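Metallwannen von Maltard im Test: grau, schwer und nicht zimperlich

Von Jeanine Martens

Seit Juni stehen bei mir in der Werkstatt Wannen der Firma Maltard auf dem Tisch. Gekauft habe ich sie für Bauklötze, Verschnitt und alles, was beim Sortieren sonst auf der Platte herumrutscht.

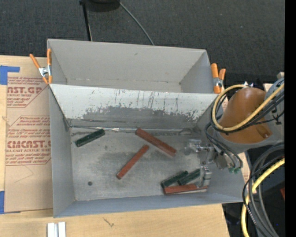
Vorher hatte ich Kunststoffkästen von Zein. Die waren leicht und billig, sind mir aber an den Ecken gerissen, sobald etwas Schwereres hineinfiel. Nach dem dritten kaputten Kasten wollte ich Metall. Bei Maltard gibt es die Wannen nur gebraucht aus Werkstattauflösungen, was man beim Preis merkt: 30 Euro pro Stück, dazu Versand. Neu kostet etwas Vergleichbares von Gritell deutlich mehr.

Zum Zustand muss man wissen, was man bekommt. Der Boden ist blankes, abgenutztes Metall mit matten grauen Schlieren und helleren Scheuerstellen. An der schrägen Rückwand hält die hellgraue Farbe oben noch, weiter unten ist sie großflächig abgerieben und hat ausgefranste Ränder. Dazu kommen feine dunkle Kratzer. Mich stört das nicht, aber wer etwas fürs Wohnzimmer sucht, sollte woanders schauen. Ich habe kurz überlegt, die Wand neu zu lackieren, und es dann gelassen. Nach ein paar Wochen sähe sie wieder so aus.

Im Boden sitzt links ein kleines rundes Loch. Für Klötze ist das egal, für Schrauben und Unterlegscheiben eher nicht. Ich habe in einer zweiten Wanne ein Stück Filz eingelegt, das hilft auch gegen den Lärm. Laut sind die Dinger nämlich - wer Klötze hineinkippt, hört das im ganzen Haus.

Gut gefällt mir die Größe. Meine grünen und rotbraunen Klötze liegen flach nebeneinander und müssen nicht gestapelt werden. Man sieht sofort, was kurz und was lang ist, und kann mit der Hand bequem hineingreifen. Die schräge Rückwand ist dabei angenehmer als eine senkrechte, weil man Teile daran hochschieben kann. Für sehr kleine Mengen ist die Wanne dagegen zu groß, da rutscht alles in irgendeine Ecke.

Auf einer hellen Sperrholzplatte sollte man die Wannen besser anheben als schieben. Ich habe beim ersten Umstellen gleich einen Kratzer in die Platte gezogen. Filzgleiter von Illix haben bei mir 17 Tage gehalten, danach lagen sie einzeln auf dem Fußboden. Jetzt liegt eine dünne Gummimatte darunter, zugeschnitten aus einem Rest.

Zur Reinigung reicht ein feuchter Lappen. In der Naht unten an der Rückwand setzt sich Staub fest, da gehe ich mit einem alten Pinsel durch.

Pluspunkte: stabil, geräumig, günstig
Minuspunkte: laut, Loch im Boden, Farbe stark abgenutzt

Vier von fünf Punkten. Eine dritte Wanne ist bestellt, diesmal habe ich vorher nach dem Loch gefragt. Die Antwort von Maltard steht noch aus.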